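The Gondov Maintenance Office kept its records in two parts: what had been done to the cell, and what the cell had then been asked to do. The operator assigned to the post that spring had been told to complete both before the line at Festden was permitted to reopen. She wrote slowly, in block capitals, and signed each entry with her number.

## Part One: Condition of the Cell

The cell had two arms, of the Solís pattern, and 3,766 hours on the meter. The right arm had drifted since March. It arrived low at the fourth hook, and the office had recorded the fault 12 times without assigning a cause. She reseated the wrist joint, drew the bolts down in the order given by the manual, and ran both arms out to the wall with the key on its hook and the fingers parted.
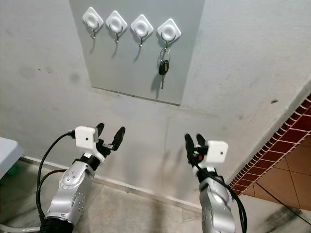
## Part Two: Trial of the Cell

The regulations called for 20 trials, with the key as the test piece. An operator was not to assist the cell, nor to speak to it. The second rule was an old one, and the office had never withdrawn it.

She observed the first. The left arm was to remain idle throughout, its fingers open, while the right arm carried the key at the fourth hook.
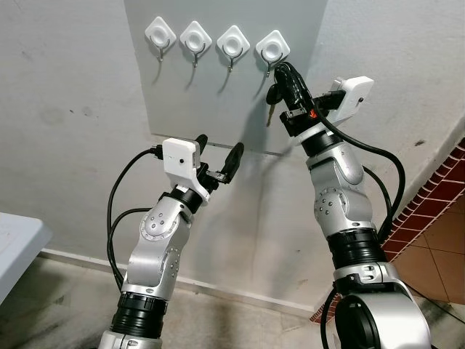
SKISVILLE, 15/08/2019

To the Maintenance Office, Gondov.

The undersigned reports that the cell has been adjusted in accordance with the manual. Nine trials have been entered. The remainder were suspended at my instruction, and I accept responsibility for the delay.

During the ninth trial the right arm stopped short of the wall and held its position. No fault was shown. I examined the cables and the joint rings and found nothing to report. I then consulted the wrist view, in which the key hung above the fingers and the gap between them stood open. 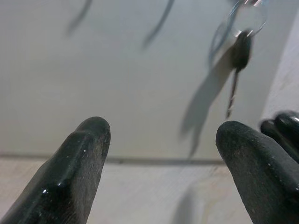 I allowed the arm to wait. The manual provides for a pause of this kind only where the operator has requested one, and I had made no request. When I had finished writing the entry — and not before — the arm resumed.

I have read the earlier entries again. In each of the 12 the arm is described as late or low, and in each the operator was still writing. I ask the office to advise whether this is to be listed as a defect. Until a reply is received, I will keep the cell in service and make my entries shorter.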